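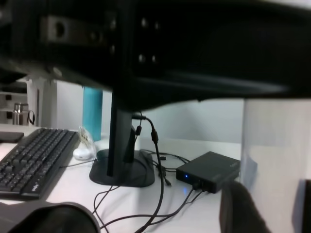 A desk still being set up at the new Ercombe study room, with the keyboard and mouse out and the cables yet to be tidied.

Ercombe study room gets its desks, and a whole lot of cable

June 26, 2019

The upstairs room at the Ercombe building in Gradley is finally starting to look like a place where people can sit down and get some work done!

For most of May it was bare walls and stacked boxes. Now there are white desks along the wall, with partition panels between neighbors, and the monitors are going up one after another. The room will have 20 places when it opens to the public next month, all of them free to use with a Gradley library card.

"I walked in this morning and saw a keyboard and a mouse on a desk and I got a bit silly about it," said Oluwaseun Chukwu, who has been running the project since the lease was signed. "We've been looking at floor plans for so long. Now there's a desk with a water bottle on it. People are using the place already!"

Plenty is left to do, and most of it is wiring. Every place gets a monitor, a keyboard, a mouse and a small computer, and every one of those desks comes with its own tangle. Chibuzor Bashir is in charge of sorting it all out. He has ordered more than 100 reusable cable ties and a bag of stick-on clips, and he has strong feelings about both.

"Power goes down the back, screen cable follows it, everything else gets bundled short," Bashir said. "You want to be able to push a notebook right across the desk without catching anything. It's so satisfying when one comes out clean."

He plans to label both ends of each cable too, so that whoever has to swap a monitor later won't be crawling around with a flashlight. The first 8 desks should be wired and tidied by the end of the week, with the rest to follow as the remaining monitors arrive.

The white shelving will stay for bags, cups and lunches, a request that came up again and again when residents were asked what they wanted from the room. Drinks will be allowed at the desks as long as they have a lid.

The old study corner on Nalurberg Street, which many regulars loved in spite of its wobbly tables, stays open until the new room is ready. Its noticeboard and the big Mohammadi wall map are both moving over, and the map will hang by the door.

Anyone who'd like a peek before opening day can stop at the front desk and ask. Bashir says he's also happy to hand out cable ties to visitors who want to help.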